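About Kurstead

Hi, and thanks for stopping by! I'm Albertina Godinho, and I started Kurstead with Fuad Habte in the back half of a bike repair shop on Prostwood Street. We make one thing, a hand-held gripper called the Finder, and we sell it as a kit or ready built. You squeeze, it grabs, and the camera on it keeps a record of what your hand did so a robot can learn the same move later.

Fuad does the mechanical side and I do pretty much everything that has a keyboard in it, plus the mail. We met working on packing machines the size of a garage, and we both wanted to build something you could carry into a regular living room. (My mother's living room, mostly. Sorry, Mom.)

The first Finder took us 26 tries at the finger pads alone. Too soft and they folded over, too hard and a can would squirt right out and roll under the couch. The ones we ship now are ridged, and they're blue, and people ask if they come in other colors. Not yet! We bought a lot of blue.

Most of our days look like grabbing groceries. Soda, snack bags, tins, fruit, whatever the corner store had. We like things piled up close together on a soft seat, with a pattern under them if we can get it, and we go again and again until our hands are tired.

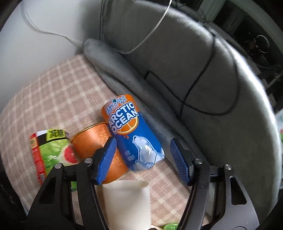

The Finder going in for a can of Arctic Ocean, with one pad against the tin beside it.

The kit is $445 and comes with the arms, the pads, the screws and a printed guide that Fuad has rewritten more times than he'll admit. Ready built is $600, and I put those together myself, usually on a Monday with the radio on. If you can assemble a bookshelf you can assemble the kit. Set aside an afternoon and don't tighten the pivots all the way until step 40, please, I beg you.

We also do a service called Caron. You tell us what objects you care about, we collect the grabs here with our own Finders, and we send you the recordings all sorted and labeled. Small shops and school labs like it when they don't have the hands to spare.

We're still just the two of us, so when you write in you get me or Fuad, and if it's before ten in the morning it's definitely me. Spare pads ship the same day if you order by noon. We close for the last two weeks of December.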